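Jornulach Prensa – Guía de configuración
Sección 4. Avisos y seguimiento de famosos

En esta sección se explica cómo elegir a las personas que quiere seguir, recibir avisos cuando se publique algo sobre ellas y limitar los rumores. Antes de empezar, inicie sesión con su cuenta Jileo y compruebe que tiene instalada la versión de marzo o una posterior.

4.1 Crear una lista de seguimiento

1. Abra el menú lateral y pulse Mis famosos.
2. Pulse Nueva lista y escriba un nombre (por ejemplo, Alfombra roja).
3. Busque a la persona por su nombre artístico. Si no aparece, pruebe con el nombre legal, que es el que suele figurar en las noticias de juzgados.
4. Marque los temas que le interesan: estrenos, bodas y divorcios, contratos, televisión.
5. Pulse Guardar.

Nota: cada lista admite un máximo de 2000 nombres. Las parejas artísticas y los grupos ocupan un solo puesto.

4.2 Activar los avisos

1. Entre en la lista y pulse el icono de la campana.
2. Elija la frecuencia: Al momento, Resumen diario o Resumen semanal.
3. Si ha elegido Al momento, indique las horas de silencio. Los avisos retenidos llegan juntos al terminar ese periodo.
4. Pulse Probar aviso. El mensaje de prueba puede tardar hasta dos minutos.

Los avisos también se pueden escuchar con la función Lectura en voz alta – útil en casa, cuando no se quiere estar pendiente de la pantalla. Se activa en Ajustes > Sonido y utiliza la voz predeterminada del teléfono. 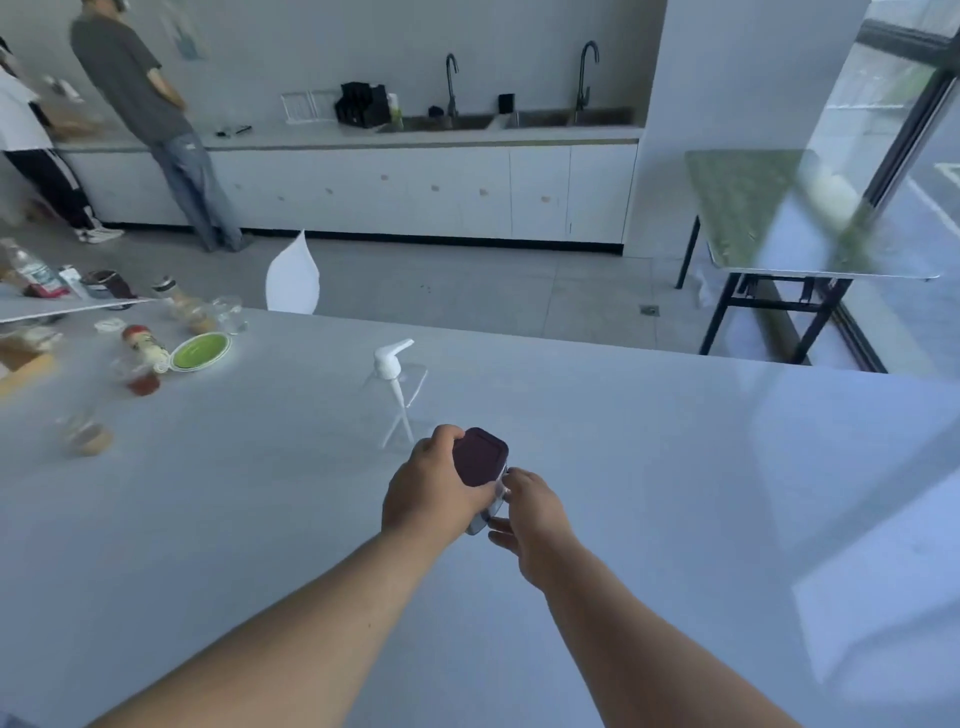 Fig. 4. Lectura en voz alta: siga las noticias con las manos ocupadas.

La lectura se detiene al recibir una llamada. Para reanudarla, abra el último aviso y pulse Continuar.

4.3 Filtrar rumores

1. Vaya a Ajustes > Fuentes.
2. Active Solo noticias confirmadas.
3. Para silenciar una publicación concreta, deslice su nombre hacia la izquierda.

Precaución: al silenciar una fuente se borran también los artículos guardados de ella. Expórtelos antes desde Archivo > Exportar.

Nota: la columna de Melina Christodoulou y el consultorio de Italo Farina se clasifican como opinión y no pasan por este filtro. Para ocultarlos, desactive Firmas.

4.4 Compartir una lista

1. Mantenga pulsado el nombre de la lista.
2. Pulse Compartir y elija Solo lectura o Edición.
3. Envíe el enlace. Caduca a los cuatro días.

Si el enlace da error, consulte la sección 7.

Texto revisado el 24/7/19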